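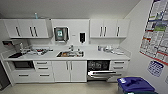
Who answers the petition? A student report on local complaints in the district of Hetaleck

Report by Ilídio Bragança
Second-year project, Politics and Public Life
November 25, 2019

1. What the project set out to do

Every resident of Hetaleck has the right to send a written petition to the district council, and the council has to reply in writing. The rule was brought in after the protests over the Randavard road closures, when people held at the police post there said they had no way of making a complaint. I wanted to find out how the rule is used now and who does the replying.

The project did not look at whether the complaints were justified. I had no means of checking that, and my tutor advised me to leave it alone.

2. Sources

The council keeps a petitions register which can be read at the district office during opening hours. It gives the date, the subject in a few words, the office the petition was passed to and the date of the reply. Names are blacked out. I copied out the 50 most recent entries by hand, as photocopying was not allowed, and typed them up the same evening.

I also read the council minutes for October and spoke to 2 council members. Both asked to be left unnamed. A third agreed to talk and then withdrew.
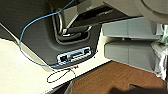 3. What the register shows

Of the 50 petitions, 22 were about the police or the district guards. Most of these dealt with identity checks, and several came from people living near the market at Gbeho. The rest covered housing, school places, permits for public meetings and land.

Petitions about housing and schools were answered by the office concerned. Petitions about the police were passed to the police command, which wrote the reply itself. The council signed the letter and sent it on. I had expected the council to ask its own questions first, and the written rule says that it may, but the register has no entry of this kind.

One petition stands apart. It came from Claminov, carried 1000 signatures and asked for a public hearing on the closing of the town's meeting hall. The reply column says "noted". According to the October minutes, a motion to hold the hearing was put down and then moved to a later sitting – no date was given.

4. What the council members said

The first member, who supports the present leadership, told me that passing complaints to the police command saves time and that the command knows the facts. The second said the council had the power to inquire but was afraid of using it. She thought a separate complaints officer would help, as long as the post was not filled by the council leader.

They agreed on one point, that few residents know the register is open to them.

5. Problems with the work

The sample is small and comes from one district. The subject column is very short, and in a few cases I had to decide myself whether "guards" meant the district guards or private ones at the market. I counted them as district guards, so the figure for police complaints may be slightly too high.

I wrote to the police command twice and had no reply. If I did the project again I would write to them at the start, and I would try to speak to people who had sent petitions.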